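Himstead Automation Forum
Board: Manipulation research > Methods and results
Thread: Order of picks in two-arm tray loading - results from the Jarniten trial

benchlead_h
Posted 2/19/22
Members of this board asked for the results of our tray loading work under the Jarniten project. A summary follows, and comments are invited before the written report is closed in March.

The task is to fill one serving tray with a short order of packaged food and drink, using two arms fixed to the same table. We compared two methods. In the first, the order of picks is set in advance and is the same in every trial. In the second, which we call Grerulley ordering, the system chooses the next item after each placement, according to which arm has the clearer path and how much space remains on the tray.

We ran 222 trials in all, divided equally between the two methods. The fixed order failed in 33 trials. Grerulley ordering failed in 20. A trial was marked as failed if any item was dropped, crushed or left outside the rim of the tray, or if a person had to step in.

tolerance_stack
I am grateful for the figures, but I do not accept that they support the method as described. Was the layout of the table the same for both halves? If the baskets were moved even slightly between the two sets, the difference could come from reach alone.

benchlead_h
The layout was reset to marked positions before every trial, and the two methods were run in alternation. Reach should therefore have affected both in the same way.

kitchenline
Our department is concerned with catering, and my question is a practical one. Which items caused the failures? Drinks bottles in a rack are a fairly kind shape. A sandwich is another matter.

benchlead_h
Soft items account for most of the failures under both methods. Bottles gave very little trouble. Sandwiches were the worst item, chiefly when the gripper closed too far down the filling. Grip force was left unchanged throughout, as we wished to test the order of picks and nothing else.

tolerance_stack
Then my objection stands in a different form. If most failures come from the grip, the order of picks can only have a limited effect on them. I would expect the two methods to be nearly equal on sandwiches and to differ elsewhere. Can the report give the failures item by item?

Havlíček_lab
We would support that request. Our own group tried a similar comparison with 4 item types and found no benefit from choosing the order as the task went on. Our table was far less crowded, however, and the arms seldom came near each other. It may be that the benefit appears only when they must share the space above the tray.

benchlead_h
That agrees with our view. The gain was largest when both arms needed the middle of the table within a short time. On sandwiches the gap between the methods was small, as tolerance_stack suggests. A table of failures by item will be added to the report.

kitchenline
Please also state how long each order took. A careful system that keeps people waiting would not be adopted here, whatever its failure count.

benchlead_h
Times were recorded and will be included. Grerulley ordering was slower at the start of each order, while the first item was being chosen - we do not regard this as settled and would welcome advice on it.

tolerance_stack
I will withhold judgement until the item table is available. Could a view of the working layout be posted in the meantime?

benchlead_h
Attached.
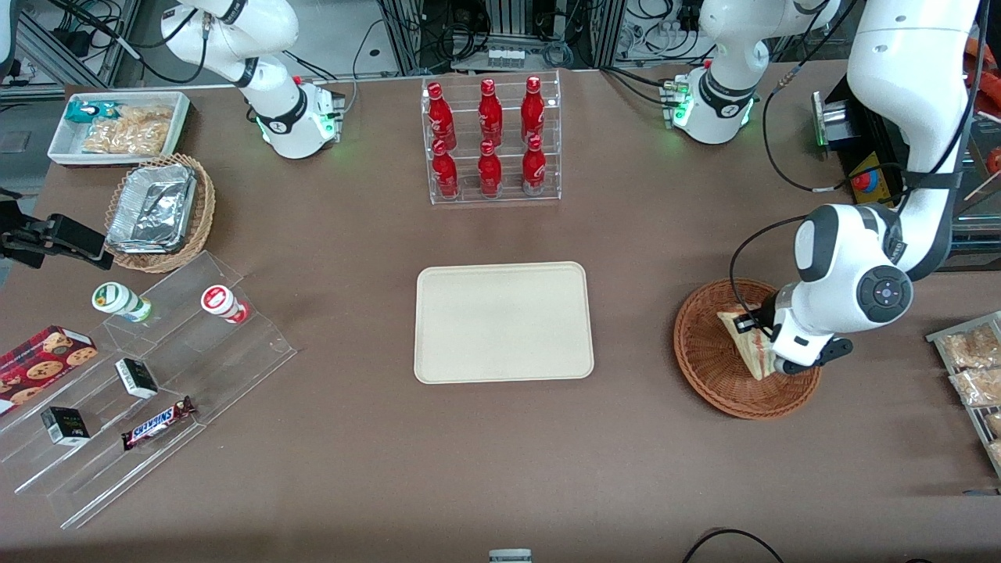 Two-arm tray loading, Jarniten trial: left arm gripping a sandwich in the basket, tray still empty.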